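Category: Data cards / Household / Dishes

# Marwat Dish Set – README

Notes for the dish-loading set, kitchen at Fesidstead. Last edit 29/03/2019, Babar Mirani. Hurried, sorry, will tidy up in August.

## What's in it

- 400 clips, one dish each, sink to dishwasher
- plates, bowls, mugs. No cutlery yet, no glassware
- 20 clips are repeats with the tea towel left over the tap – flagged `towel`

## Labels

One row per clip: dish type, colour, rack (top or bottom), start side. Colour is whatever the labeller called it, so cream, beige and off-white all turn up for the same crockery. Dont merge them without looking.

`hold` is 1 or 2 hands. Big plates are mostly 2.

## Kitchen layout

Stainless steel sink on the left, dishwasher on the right, door down. Plates get scraped and rinsed first, then go across on the tilt so drips land over the sink side. A round cream plate between the two, held in both hands, is `plate_round`, `hold` 2:

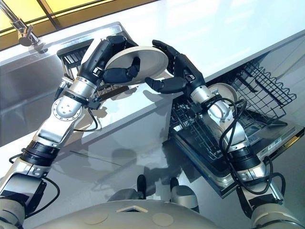

## Known problems

- 5 clips have the wrong rack, list in `fixes.txt`
- mugs from the Jondumville batch labelled as bowls in places, being re-done
- bottom rack was swapped partway thru, tine spacing differs

## Use

Fine for teaching and research. Credit Reko if you publish.

Contact: Babar Mirani, Reko | © Reko 2019 | Back to top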